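# About Graltbridge Refreshment Services

Graltbridge Refreshment Services supplies drinking water, paper cups and tabletop refreshment arrangements to schools, conference centers, clinics and public meeting rooms. The company was established by Aarti Sisodia, who remains its managing director, and it currently serves 423 client sites from two depots, one at Hurnine and one at Purneo.

## Our Work

The company began as a bottled water delivery route. Clients soon asked for help with the part of the work that takes place after the delivery: setting out bottles and cups before a meeting, pouring for guests, clearing tables between sessions and collecting what has been used. Table service now accounts for the larger share of our contracts, and most members of staff spend their working day in client rooms.

A standard place setting consists of one bottle of water and one paper cup on a clean, uncovered surface. We do not use tablecloths, coasters or printed mats unless a client requests them in writing. Cups are plain inside, so that a guest can see at once whether a cup has been used. They are handled by the outer wall below the rim and are never stacked again once they have been placed on a table.

Where pouring is included in the contract, the bottle is opened at the table. The cup stays upright on the surface during pouring and is filled to no more than two-thirds, although guests who prefer a small amount are served accordingly. The bottle is then left beside the setting, with enough distance between the two for papers or a laptop. 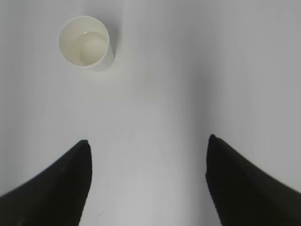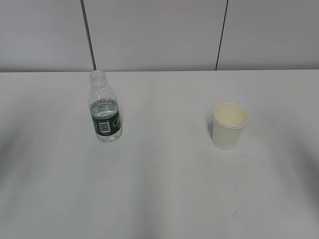 Bottle and cup on a white tabletop
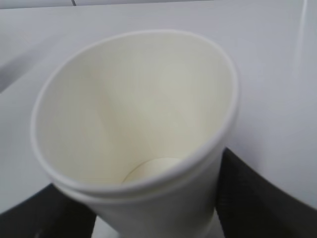
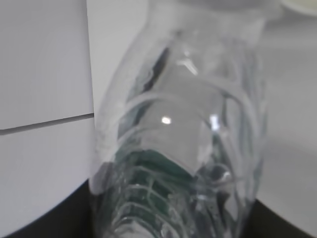 Service standards are maintained by Refugio Cervantes, Director of Operations, whose office issues the Table Service Manual. The manual is reviewed every March. It covers the storage of cups, the inspection of bottles on arrival, the wiping of surfaces, the order in which a long table is set, and the handling of spills. New employees complete 40 hours of supervised work in client rooms before they are assigned to a site of their own. Supervisors visit every site at intervals agreed upon with the client and leave a written report.

## Supplies and Storage

Bottled water is delivered to our depots on pallets and held indoors, away from direct sunlight. Stock is rotated by date of receipt. Any bottle with a damaged neck, a broken seal or a loose label is withdrawn at the depot and does not travel to a client site.

Paper cups are kept in their sleeves until the day of use. An opened sleeve is closed again at the end of a shift and used first the next morning. Clients with limited storage space may ask for smaller and more frequent deliveries at no additional charge.

The company entered the clinic sector with the acquisition of D'Amico Table Supply, a family business that had served waiting rooms in the Purneo area. Its employees joined Graltbridge on their existing terms, and the D'Amico name continues to appear on clinic invoices and delivery vehicles.

## Collection and Recycling

Used bottles are emptied, separated from their caps and returned to the depot in clear sacks. Paper cups are collected separately. Our most recent annual return recorded some 798 collection runs across both depots. Clients receive a statement of the material collected from their premises and may request a copy at any time from the Operations Office.

The company recognizes that many organizations wish to reduce their use of single-use items. Our account managers will prepare a proposal for glassware and refillable jugs on request. Several schools have moved to this arrangement for staff meetings and have kept bottles and cups for public events.

## Our People

Graltbridge employs table attendants, drivers, depot staff and a small administrative team based at Hurnine. Wherever possible, vacancies are offered to current employees before they are advertised. Two of our present supervisors began as part-time attendants at evening events.

All attendants wear a plain dark apron and a name badge. They are instructed to work quietly, to finish setting up before the published start time of a meeting, and to leave the room once service is complete unless the client has asked them to remain.

## Contacting the Company

Inquiries about new service should be addressed to the Client Accounts Office at Hurnine. Existing clients who wish to change a delivery, add a room or report a concern should contact the depot named on their invoice. Applications for employment are accepted throughout the year at both depots.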